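Repair mornings return to Aasen in July

The repair mornings in Aasen will start again in July, after a pause of one winter and one spring. The organisers have found a new room in the old Grollach building, beside the bus stop. The doors open at 8 in the morning and entrance is free.
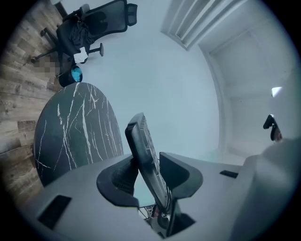

Last year the residents brought 1,271 things to the tables, most of them lamps, radios and small kitchen machines. Saturnino Segura, who leads the group, says that the waiting time was too long and that many people went home before their turn. For this reason each visitor may now bring only one thing, and must write the name in a list at the entrance.

The town gives 500 euros for screws, cables and glue. Spare parts which are more expensive must be paid by the owner. Computers and their accessories are accepted too, but for printers there is still no one with enough experience.
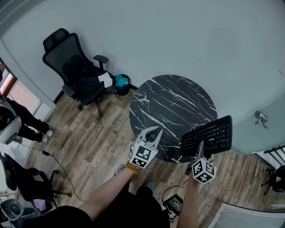
Coffee and bicycles

The Resto café will sell coffee and soup in the corridor until noon. Bicycles are repaired outside, under the roof, by Demetrio Zabala from the Clomus shop. He asks the visitors to clean the chain at home first. If it rains strongly, the bicycle table will move to the following month.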